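Search this forum Advanced search Go

Pocket tissue packs: 4-ply vs 3-ply, and where to store them

Claveo
I'm trying to settle on one type of pocket tissue for the household and stop buying whatever is near the till. We get through a lot between August and the end of wattle season. Currently on the black Face Tissue packs from the Asian grocer, marked 8片4层, so eight sheets of four layers. The characters down the front (可湿水面纸) say it can be wetted, and 古龙水香 is the scent, cologne. There's also a packet in a blue and white cartoon wrapper that I haven't formed a view on.

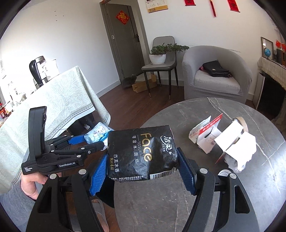
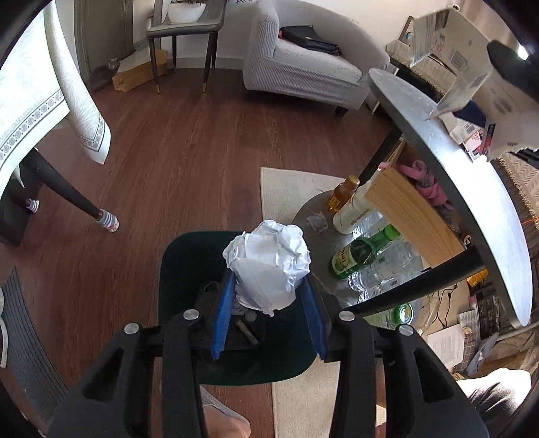

First one: the black pack, with the blue and white packet to the left of it. Second: white paper crumpled up, side table beside it.

Two questions. Is four-ply worth it in a pocket pack, given you only get eight sheets? And where do people keep the supply? Mine has no fixed spot. The lower shelf of the side table is full of bottles and there's a cardboard box on top.

Ragab
Four-ply, yes, if you blow your nose more than once per sheet. With three-ply I use two sheets at a time, so a ten-sheet pack is really five uses. Eight single sheets beats that.

The wet strength claim is easy to check at home. Lay one sheet over a mug, hold it with a rubber band, add water by the teaspoon and note when it sags and when it tears. Use a sheet from the middle of the pack. The outer ones have sharper creases and tend to go at the fold.

Eltska
Disagree on the ply. Layers tell you very little without the weight of each layer. A thin four-ply can weigh the same as a decent three-ply. Put a full pack on a kitchen scale, subtract the wrapper, divide by the sheet count and the sheet area. I did this for three supermarket brands and the heaviest per square centimetre was a three-ply.

Also, scented tissue is a poor choice for hay fever. Unscented only, in my view.

Ragab
Kitchen scales resolve to one gram. A sheet is a gram or two. Your error is bigger than the difference you're trying to measure.

Eltska
I weighed 19 packs of each together and divided. The error is fine.

Ragab
Fair enough. Then say so at the start.

Clangate
On storage. I keep mine on edge in a shallow tray, openings all facing the same way, in the hall drawer. They don't slide about and you can see how many are left. A side table shelf will do if you get the bottles off it. Claveo, you've got a green glass one lying on its side down there. I'd stand that up or move it before putting paper anywhere near. One leaking cap and you lose the lot, wrapper or no wrapper. The resealable flap isn't a seal in any serious sense.

The light wooden box at the back of that shelf would be my candidate. What's in it?

Claveo
Odds and ends. It has the pink knitted thing hanging over it and I'd rather leave that alone. The cardboard box on top is going out with the recycling on Friday, so the tabletop will be free, but I don't want packs living there. They end up on the floor.

Noted on the scent. It doesn't set me off, though I can see it would bother some people.

Eltska
Try a week on unscented before deciding it doesn't. Mild irritation is hard to pick when your nose is already streaming.

Clangate
What are you paying? I've stopped buying singles altogether. A carton of 176 packs lasts two adults through spring with some left over, and they sit in the linen cupboard with only a dozen or so in the hall tray.

Claveo
No carton price at my grocer, only the strips. I'd want to finish the test before committing to that many of anything.

Ragab
Sensible. Watch the listings as well. Some sellers quote sheets and some quote packs. I ordered what I took for 500 packs once and it was 500 sheets. The price should have tipped me off.

Eltska
Convert everything to cents per sheet, then cents per gram. The second figure is the one I'd rank by. My spreadsheet has 362 rows, mostly toilet paper and paper towel, and pack price on its own is close to useless for comparing anything.

Ragab
Cents per gram rewards heavy, stiff paper. I don't want the heaviest sheet, I want the one that survives a second fold and doesn't shed. Lint on dark trousers is my main complaint about the three-ply brands and it won't show up in your spreadsheet.

Eltska
It has a lint column. Scored one to five by rubbing on black felt.

Claveo
I'll run the mug test on both types this weekend with five sheets each and post the teaspoon counts. If anyone wants a particular water temperature, say so now. Otherwise it's cold from the tap.

Clangate
Cold tap is fine. Same mug for all of them, and dry the rim between sheets.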